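Chapter 4
Cooking on a Table: Small Appliances and Small Spaces 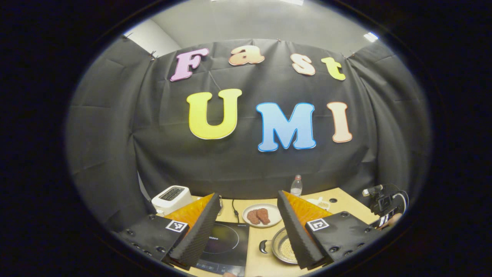
Figure 4.1 A table arranged for cooking, with a toaster, an induction cooktop and a plate of cooked meat.

In this chapter you will learn
how to choose a place for a portable cooktop
which pans work with induction and which do not
how to plan a short meal when you have only one cooking zone
how to leave the table clean and safe after the work

Words to know: appliance, cooking zone, power cable, to sear, to rest (meat), ventilation

4.1 A kitchen without a kitchen

Many people learn to cook in a room which was not built for cooking. A student lives in one room with a sink. A family waits for the new kitchen and eats for two months in the living room. A teacher wants to show a recipe in a classroom where there are only tables. In all these cases the table becomes the kitchen, and the cook must decide where each thing will stand.

Look again at Figure 4.1. The toaster and the cooktop share one wooden table with the plate, the pan and a bottle. Such an arrangement is common, and it asks for some order. When the space is small, an object in the wrong place disturbs every step of the work.

Samuele Gatti, who gave cooking lessons in village halls before he wrote the first edition of this book, used to draw the table on paper before each lesson. He divided it in three parts: the hot part, the cold part and the part for serving. We keep his method in this chapter. You will need a sheet of paper and a pencil for Activity 4A.

4.2 The hot part

The hot part holds everything that gives heat. Put it near the socket, so that the cable does not cross the place where you cut or serve. Leave free space on every side of the cooktop and do not cover the openings for air. Curtains, cloths and paper must stay well away from it. A toaster also belongs to the hot part, and there should be nothing hanging above it.

An induction cooktop heats the pan directly by means of a magnetic field. The glass becomes hot only from the pan that stands on it, but it can still burn the hand after the cooktop is switched off. Wait before you wipe it.

To know if a pan is suitable, hold a magnet to its base. If the magnet holds firmly, the pan will normally work. Pans of pure aluminium or copper will not, unless the maker has added a magnetic layer. Some stainless-steel pans work and others do not — the magnet will tell you.

4.3 One zone, one meal

With one cooking zone you cannot fry the meat and boil the potatoes at the same moment. The order becomes important. Begin with the food which can wait. Meat that is seared in a pan may rest on a warm plate for a few minutes, and during this time the zone is free for a sauce or some green beans. Bread goes in the toaster last.

Keep one plate for raw meat and another, clean one for cooked meat. This rule has no exception, also when the table is very small.

Activity 4A
Work in pairs. Draw a table of 90 cm by 40 cm and place on it a cooktop, a toaster, a chopping board, two plates and a pan. Mark the socket with a cross. You have 12 minutes. Then exchange your drawing with another pair and look for one thing you would move.

Before you read on
Which appliances do you have at home that could work on a table? Write down the power of each one, in watts. You will use these numbers in section 4.4, where we calculate how many of them can safely share one socket.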